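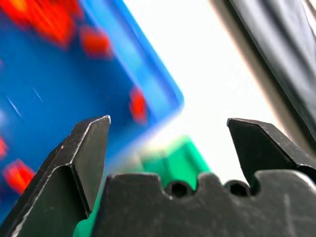
Figure 3. Red pieces in the blue tray with raised rim.

4.2 Tray colour and the finding of pieces

The second part of the study deals with the tray itself. In the earlier sessions at the Brondley workshop the pieces were kept in grey trays, because these were already on the shelves and no one had asked for a different kind. The workers told us in the first interviews that they found the pieces by touch more than by sight, above all in the afternoon, when the light comes from one side of the room only. We therefore wanted to know if a change of tray colour would be noticed by them, and if it would change the way they take the pieces out and put them back.

Blue was chosen for the new trays. The reason is simple: most of the pieces used in this part are red, and red on blue can be told apart quickly, also when one looks at the tray only for a short moment between two other actions. Figure 3 gives an impression of this. The outlines of the pieces are not sharp in it, but the difference between piece and tray remains clear. For our workers this kind of glance is the normal case – they seldom stop to study the tray, and they look at it while the hand is already on its way.

The trays were ordered from Priltness in one size and one shade. A second supplier, Nasution, offered a darker blue, which we tested for one morning and gave back, as the workers said that the corners looked black to them. In both products the rim is raised. This was a condition of ours, as pieces had often fallen from the old flat trays during carrying, and a piece on the floor costs more time than a piece which lies in the wrong place.

The rim brings a difficulty of its own. Pieces that lie close to it are harder to take, because the fingers have less room on that side. In Figure 3 one red piece lies near the inner side of the rim, and this position was also a common topic in the interviews. Some workers tilted the tray a little to let the piece slide back to the middle. Others pushed it along the rim until the corner and lifted it there. The rounded corner helps with the second method, and two workers who did not use it in the beginning had taken it over by the end of July.

We did not give any rule about how the pieces should lie in the tray. A rule had been tried at Grirnholm before our study, where pieces were placed in rows, and the rows were given up after a few weeks. In our own sessions the pieces were put in freely, and the workers were told only that a tray should not be filled so much that pieces cover one another. This limit was accepted well. In the interviews it was named more often than the colour as the change which made the work calmer, and we must admit that our design does not allow us to separate the two effects completely.

Each worker completed 60 rounds with the grey trays and 60 rounds with the blue trays. The order was changed from worker to worker. A round was stopped after 3 minutes, whether it was finished or not. The time was taken by Tiago Loureiro, who sat behind the worker and did not speak during the round.

One more remark concerns the surface of the trays. Plastic of this kind shows pale streaks under lamps, and it is not always easy to say if a streak is a reflection or a scratch. Streaks of this sort can be found on the left side of the blue surface in Figure 3. We asked whether they disturbed the work. Most workers had not noticed them. One worker said that a bright streak can look like the edge of a thin piece, and she wished for a matt tray. We consider this a fair point and come back to it in Section 5, together with the question of pale pieces, for which blue may not be the best ground.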